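The Pillowcase Problem

How I spent a summer learning to do one small chore properly, and what it did to the rest of my laundry

My mother ironed pillowcases. I want to get that out of the way first, so you understand where I'm coming from. She ironed them on Sunday-supper kind of terms, with the radio on and a spray bottle of water that smelled faintly of lavender, and she stacked them in the hall closet with the folds all facing out. I have never once ironed a pillowcase. For most of my adult life I took them out of the dryer in a lump, carried the lump to the bedroom, and stuffed pillows into it.

Then I turned fifty, bought a house with an actual linen closet, and opened the door one evening to have a whole avalanche of white cotton come down on my feet. I own a lot of white bedding (don't ask, there was a sale at Patside and I lost my head). Somewhere in that pile were four matching pillowcases and I could find three of them.

So I called Dagný Þorgeirsson. Dagný ran the linen room at a small inn called Brøndum for years, and she now teaches a Saturday-morning sort of class, except it's in the evenings, in the back of a fabric store. When I told her about the avalanche she laughed for a good long while and then asked how I was folding.

"In half," I said.

"In half from what?"

I had no idea what she meant! I do now. She meant that you can't fold a thing in half until you know where its corners are, and that a pillowcase straight out of the dryer is a bag with its insides twisted and its hem flipped up and one corner hiding somewhere in the middle. People start folding too soon. They fold the twist right in, and then they wonder why the stack leans.

Her class costs $50 and I would've paid double. The first evening we didn't fold anything. We found corners. You take the open end, the hem end, and run the hem through your fingers until you hit a side seam. Pinch it. Keep going until you hit the other side seam, and pinch that. Now let the rest hang, and give it one good snap, like you're shaking sand off a beach towel. If you've got the right two corners, it drops into a rectangle all by itself. If you've got the wrong two, it hangs there in a wad and you start over.

I got the wrong two for most of an hour. The man at the next table, Suleiman Ugwu, got it on his second try and was very nice about it. He'd come because his daughter was heading off to college in August and he'd decided he was going to teach her to do laundry before she left, and then realized he didn't know how to do it either. He drives a delivery route for Grultwood, the furniture people, and he told me he folds moving blankets all day long. I felt a bit better after that. He'd been practicing!

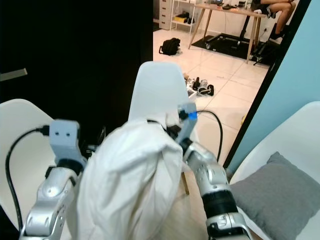 White cloth, still in a bunch: the stage where most of us start folding too soon.

Back at my place I had to work out where to do all this. Dagný likes a table at hip height. My dining table was under a jigsaw puzzle (a lighthouse, mostly sky, going badly), so for a week I tried the bed, which is hard on the back, and then the top of the dryer, which is too small for anything bigger than a dish towel. What finally worked for me was chairs. You sit in one, you pull another up beside you, and the clean stuff goes on one side and the folded stuff goes on the other. A plain molded plastic chair is great for this. It wipes clean, nothing snags, and you can drape a half-done sheet over the rounded back while you answer the phone.

I'd skip anything with a woven seat. I lost a thread out of a very nice Sanent flat sheet that way and I'm still sore about it.

The other thing about sitting down is that you have to clear the floor first. White bedding finds shoes. It finds backpacks too, and whatever got dropped by the door when everybody came home. I do a quick pass with my foot now and shove it all against the wall before I bring the basket in. Is that tidying? My mother would say no. It takes ten seconds and I haven't had to rewash a sheet for a footprint all summer.

Now for the actual fold, once you've got your rectangle. Lay it flat with the hem on your right. Smooth from the closed end toward the hem, so any air comes out of the open side. Fold it in thirds the long way, so you've got a tall skinny strip, and smooth again. Then fold the strip in half, closed end to hem, and in half once more. The hem ends up tucked inside and you're left with a neat fat little packet that'll stand up on its edge like a book. Lefties, flip the whole business around. Dagný is a leftie and apparently spent her first year at the inn being told off for folding backward.

You can use the same packets for sheets, only you'll want to fold them in half a couple more times before you get to the thirds. Fitted sheets are a separate evening of the class and I'm not going to pretend I can explain one in a magazine. I came home from that session, tried it on my own king-size, and ended up wearing it.

A few things I've picked up that Dagný didn't cover, or maybe she did and I was chatting. Pull pillowcases out of the dryer while they're the tiniest bit damp and you can smooth most of the wrinkles out with the flat of your hand. Turn them right side out before you wash, so you aren't reaching into each one afterward like a vet. Button closures and zippers go at the end you're holding, never the end you're snapping, and I have a mark on my chin to back that up. And if you live with somebody, don't refold their folding while they're watching.

Do you need any of this? Probably not. I asked my sister and she said she keeps all her bedding in a big bag and feels terrific. But I'll tell you what changed in my house. I make the bed more. I used to put off changing the sheets because it meant dealing with that closet, and now I open the door and there's a row of packets standing on their edges, and I grab one set and go. The whole job's done before the coffee is.

I also found out what I own. When everything's in a lump you can't tell, and I'd been buying pillowcases for years on the theory that I was short of them. I wasn't short of them. I gave two big bags to the animal shelter, and they were thrilled, and I'm told a very old beagle now sleeps on a 200 thread count with a scalloped edge.

Suleiman and I traded numbers on the last night of class and he sent me a message last week. His daughter had sat through the whole corner lesson, he said, snapped out her pillowcase on the first try, and asked him if that was it. Then she showed him how to do the fitted sheet. She'd learned it off a video. He's asked her to do it again, slower, so he can write it down, and he's promised to send me a copy.

The fourth pillowcase, in case you were wondering, was inside the duvet cover.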